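**From the Geum Hill Walkers' newsletter, May**

## The lake that isn't on the way to anything

Several of you have asked about Lake Florno, mostly after reading the sign at the Tremier trailhead that calls it "the deepest lake in the district." It is 236 feet deep, according to the same sign. The district has two lakes, and the other one can be waded by a determined child.

Florno fills an old glacial bowl at 3131 feet, just under the north side of Prirent Ridge. No stream of any size runs in. Snowmelt does most of the work, and what leaves goes out through a notch at the east end and drops 200 feet in a waterfall that is splendid until the middle of July and a damp stain after that.

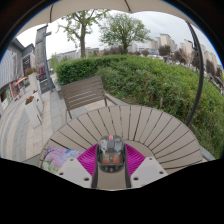 ## Getting there

The trail is 11 miles round trip from Tremier and climbs steadily, apart from one stretch in the woods where it goes down again for no reason I have ever forgiven. You get all of that back on the return, when you least want it.

Past the tree line the path crosses loose rock. There are cairns. There are also piles of stones that people have built for fun, and these lead to a bog. Keep the ridge on your left and you'll be fine.

The water is a strange milky green from the fine rock dust hanging in it. It is also extremely cold. Members who swim there every year describe it as "refreshing" once they can move their jaws. 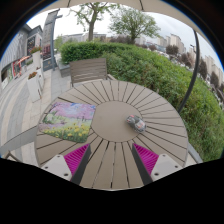
## When to go

Late June is best for the waterfall and September is best for your temper. The black flies own the shore in between. Parking at Tremier fills by 8 a.m. on weekends, so a Friday makes sense if your boss is the understanding type.

The ridge makes its own weather, and the forecast for town has very little to do with it. Bring the jacket. You will carry it all day in bright sun and complain, as is traditional.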